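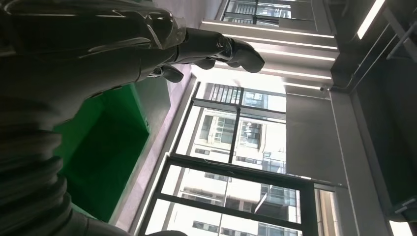
What is a Morncombe cap? A close-fitting knitted hat with earflaps and a folded brim, worked from the flaps upwards in thick wool and finished with a plaited tie at each side.

Name

From the village of Morncombe, where the pattern was first sold as a leaflet. Older knitters call it a flap hat or just a Morncombe. The spelling "Morncomb" turns up in some leaflets, probably a printing slip.

Construction

Two flaps, knitted flat and set aside. Stitches then cast on between them for the front and back, usually 34 at the brim for a baby, 40 for a toddler. Garter stitch for the flaps, stocking stitch above. Crown decreases start after 12 rows in the smallest size. Closed by drawing the yarn through the last stitches and pulling tight. Traditional versions are seamed up the back; circular ones came later and have no seam. Ties plaited from three strands, knotted at the end.

Yarn

Chunky wool, undyed or grey. The Flitov variant uses two thinner yarns held together, which gives a speckled look and a slightly stiffer brim. Skarkska caps are lined with a second knitted layer, so they come up small and need casting on a size larger.

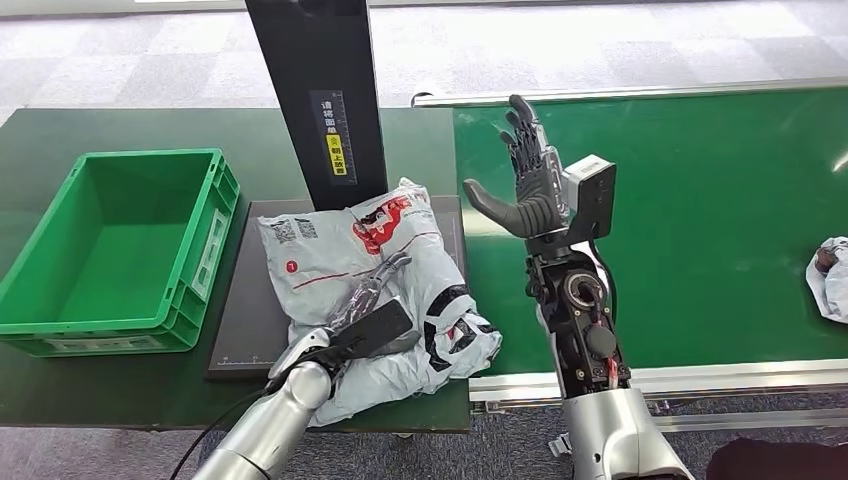

Covadonga Echevarría disagrees about the lining: a Skarkska cap only comes up small if both layers are knitted on the same needles, and going down a size for the inner one sorts it out without touching the cast-on.

Variants

The Paredes cap leaves out the folded brim and adds a short peak, picked up along the front edge and knitted double. Often confused with the Flitov, though the yarn is diffrent. Leaflet 1141, the best known printed version, gives both, plus a bobble (optional).

Care

Hand wash, cool. Dry flat, flaps pulled out straight. Ties can be replaited if they they come loose.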